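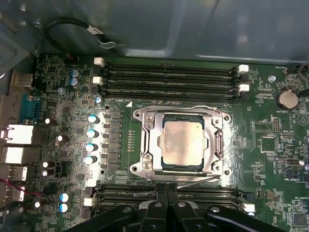
A reader in Dundow wrote in to ask how on earth a robot arm with padded fingers manages to wreck a processor socket, and could I please say what went wrong before she lets hers anywhere near a computer. Fair enough! I've mentioned my disaster twice now without telling the story, so let me tell it properly, with the tips as I go.

Filed under: Workshop Tips > Robots at the Bench

I've had a small arm bolted to the end of my bench since January. It does the boring parts of stripping old office machines for parts -- pulling memory, lifting out coin cells, flipping levers. For the first few months it was lovely. Then one evening it came down on a retention lever, got hold of it, and started to lift before the lever had been unhooked. The lever didn't budge, so the arm pulled harder, and the whole case came up off the mat on one side. I hit the stop, the fingers sprang open (my arm opens when you cut the power, check what yours does!) and the case dropped back with the gripper still half inside it. Thirteen bent pins and a cracked latch. I said some words.

The cause was dull. I'd swapped the finger pads the week before and the new ones are a bit thicker, so the arm thought it was closing on a lever when it was already squeezing the edge of the bracket as well. I had never told it about the new pads. And I'd turned the force limit up ages ago for pulling stubborn drive cages and left it there. So please, after any pad change, run the zero routine again, even if you only changed one finger. It takes me less time than making coffee.

Now, the force limit. Mine goes by a plain number in the settings, up to 4,000, and I had it at 700 when things went bang. For levers and latches I now use 535, which I got to by trying it on dead boards until it would open a clean lever and give up on a stuck one. Your arm will have its own scale so don't copy mine, but do find the setting where it gives up. An arm that quits early is a nuisance and you can always finish by hand.

Clamp the case. I can't believe I wasn't doing this. I use two of the long rubber-faced clamps from Tolentino, one on the floor of the case and one at the back, and the thing doesn't wander any more. If the case is too floppy to clamp, take the board out first and hold that down by its standoffs on a scrap of plywood.

Unplug the power cord and hold the case button in for a few seconds before the arm goes anywhere near the board. Look for lights, too. If anything on the board is still lit, something is still feeding it, and it might be a monitor or a powered hub you forgot about round the back. Metal screw heads on a gripper and a live board do not belong together.

Old thermal paste is the sneaky one. When it dries out it can glue the cooler to the processor, and with some sockets the chip comes straight out along with the cooler, lever closed and all. I don't let the arm pull coolers now. I warm the machine up by running it a while, shut down, unplug, then twist the cooler gently by hand until it lets go. After that, wipe the top of the chip with a lint-free cloth and a little rubbing alcohol before the arm takes over. Greasy paste gets on the pads and then they slip on everything for the rest of the night. Ask me about the memory stick that went under the freezer.

Tie back your cables. Anything looping over the board can snag a finger on the way out, and the arm won't notice until it's dragging. Bits of old bread-bag tie do fine.

And keep the stop button where your left hand already is (or your right, whichever one isn't holding the flashlight). Mine was behind the monitor. It's now screwed to the front edge of the bench with a Runinach bracket that was meant for a towel rail.

The Skavgate forum has a long thread on straightening socket pins with a mechanical pencil, lead taken out. I got eleven of mine back that way. The other two snapped, so that board is now my practice board, and the arm gets a go at it every time I change the pads.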